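# Review: the Fustex Safe Cell card set and checklist binder

*November 2020*

I've wanted something like this for years! Most guidance on working next to a small robot arm is either a standard so thick you need a week off to read it, or a single laminated sheet that says "be careful." The Fustex set sits right between the two, and after using it since May at our bench in the Fogh building I'm ready to say I love it (with a few complaints, which I'll get to).

You get a ring binder, 50 cards, a pad of sign-off sheets and a roll of floor tape. Each card covers one rule on the front and the thinking behind it on the back. The rules are written for people who take apart old electronics with an arm on the bench, so they talk about cable snags, sharp sheet metal and stored charge, and they use words you'd use yourself. Card 3 is my favorite: before the arm goes anywhere near a machine, the mains lead comes out and goes on a hook where everyone at the bench can see it. Such a small thing, and I'd never seen it written down in any of the robot guides we had.

The section on shared space is the best part of the binder. It asks you to decide, before each job, whether a person's hands may be in the work area while the arm is powered, and if so, at what speed and force. You write the answer on the sheet. Then there's a lovely page on wiring – treat every bundle as something that can catch a finger link, plan the way out before the way in, and never pull on a connector you can't see both sides of.

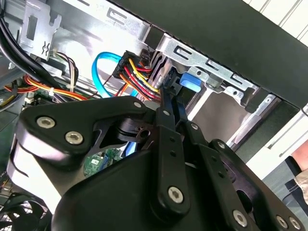 Do you need to fence off the whole bench to follow the set?

It depends on what your risk assessment says, and the set walks you through one. For slow, low-force work it accepts a taped boundary, a stop button within reach and a written speed limit. For anything faster, or with a sharp tool on the arm, it sends you to a proper guard.

We set ours to 200 millimeters per second for any job with hands nearby, wrote it on the sheet, and taped a copy to the controller. The card tells you to test the stop button at the start of every shift and initial the box, so now we do, and it takes no time at all.

Okay, complaints. The binder rings are weak, and 2 of my cards have already torn at the holes. The gripper pages assume a plain two-finger model with smooth covers, so there's very little on exposed screw heads and gaps where a wire could get trapped. I ended up writing my own card for that (the blank ones at the back are great for this). And the index is sorted by card number instead of topic, so finding the page on drive bays means flipping through half the binder!

I also tried the Utik wall chart. It looks terrific and it's easy to read from across the room, but it has no place to record what you decided, and for me the writing down is where the good habits come from. The Tralotix app does have records, but you need a tablet at the bench, and my gloves and touchscreens don't get along.

One thing to keep in mind – the set doesn't replace the actual standards or your local rules, and it says so on the first page. Read the manual for your arm, too. The cards refer to it constantly, and a couple of them make very little sense without it.

I'd buy it again, and I've already ordered a second pad of sign-off sheets. If Fustex ever does a version with sturdier rings and a topic index, I'll be first in line.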